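27 May thread, posting in bits between trains. How I pack for a long trip with one small bag. People keep asking so here we go

1/ Background: I do the sleeper and coach thing most of the summer, one 48 litre rucksack, no wheels. Been doing it for years. Not an expert, just stubborn and bad at queues

2/ Everything small goes in its own packet or bag. Cord, tablets, tea, plasters, the lot. If it's loose it goes to the bottom and you meet it again in August
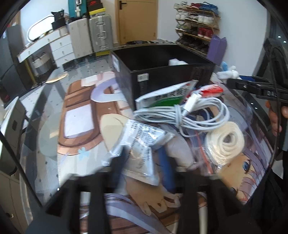
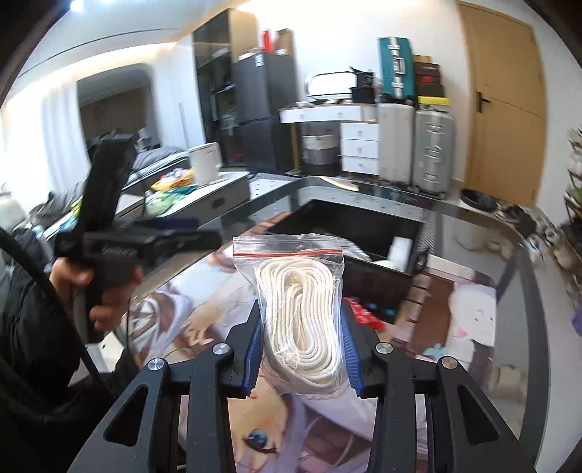

3/ Cord first. Cream braided stuff, zip-lock with the red line. Washing line, spare bootlace, tied a hostel window shut with a bit of it in Valparaíso. Coil it flat or it turns into a nest by the second day

4/ Clothes. Three tops, two trousers, one warm thing. That's it. You will want a fourth top. You will not wear the fourth top

5/ Wool socks. Ulises Iturra told me this years ago on a night coach and I ignored him and wore cotton through four days of rain. Sorry Ulises

6/ Roll or fold?? I fold. Rolling makes sausages and sausages leave gaps. Riaan Ntuli rolls and his bag is smaller than mine so make of that what you will

7/ Shoes: the heavy pair goes on your feet. Flip flops down the side. A third pair is for people with a car

8/ Wash kit. Solid soap does body, hair and laundry. Shampoo bars are fine but dry them before you put them away, I have had a Truvach one melt all over a passport cover. Passport still smells of mint, border man sniffed it

9/ Towel. Thin one. The Stodico one I've got is horrible to touch and dries on a bunk rail in an hour. Would buy again, do hate it

10/ Money. Split it. I keep 300 in the inside pocket, a card in the sock bag, another card nowhere near either of them. Lost a wallet in Mendoza and still had dinner

11/ Right, train's in, back later

12/ Back. Someone asked about the bag itself. Gallardo, old model, no idea if they still make it. Opens down the front like a suitcase and I'd never go back to a top loader. Zip has been mended once, 90 pesos, bloke in a market did it while I drank a coffee

13/ Weigh it when packed. Bathroom scales, you with bag minus you without. If you wince going up the stairs take somthing out. Not the warm thing

14/ Food for the journey, this matters more than socks. Bread, hard cheese, apples, nuts. Nothing that leaks. NO tuna on a sleeper, there are six of us in here

15/ Melati Wibisono packs a whole jar of sambal in a sock and has never once broken it. I tried it. One trip. One jar. One sock. I don't want to talk about it

16/ Paper. Print your bookings, phone dies, printer in the station shop is always "being fixed". Fold them into a book you're reading so you know where they are

17/ The book: just one. Swap it when it's done. Hostel shelves are all thrillers with the last page missing but you get used to it

18/ Order in the bag, bottom to top:
- sleeping liner
- clothes you won't need tonight
- wash kit
- warm thing
- food
- waterproof right at the top, always, even in sunshine

19/ Josefina Riquelme asks what about a laptop. I don't take one. If you have to, flat against your back, and put a jumper round it

20/ Things I took once and never again: travel iron, inflatable pillow (squeaks), a Stulari head torch with a red mode I couldn't get out of, full size hairbrush, good intentions re running shoes

21/ Things I always forget: nail clippers. Every single time. I must own a drawer of them by now

22/ Pack the night before, then take it all out and pack it agian in the morning. Sounds daft. You'll find the thing you left on the bed

23/ Tin-yau Kan wants to know about winter. Different thread, needs a bigger coat and a better mood

24/ My stop. Replies tonight if the hostel wifi reaches the kitchen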